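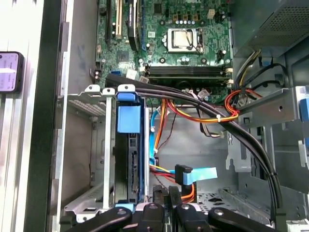 The Briltville Technical Institute refurbishes retired desktop computers for local schools. Marloes Postma, who directs the program, spoke with the Stevens newsletter on January 26, 2018.

"The hard drive is the part we care about most," Ms. Postma said. "Every drive is removed and checked before the computer is considered for reuse." The current group consists of 12 students and has received 354 computers. 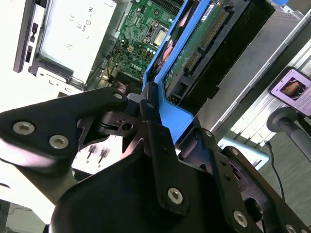

Do students need their own tools? The institute supplies everything, including screwdrivers and cable ties.

Instructor Muchen Jia teaches the session on drives. "The blue plastic holds the drive in place," he said. "Students tend to pull too hard — I ask them to find the latch first."
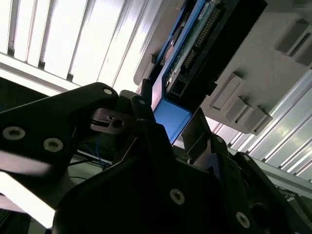 Cables and Final Checks

Mr. Jia asks students to note the path of each cable before unplugging it. "Power and data are separate connections, and both must be seated fully," he said. The next course begins in April.

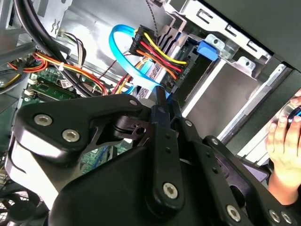

Power and data cables at the hard drive.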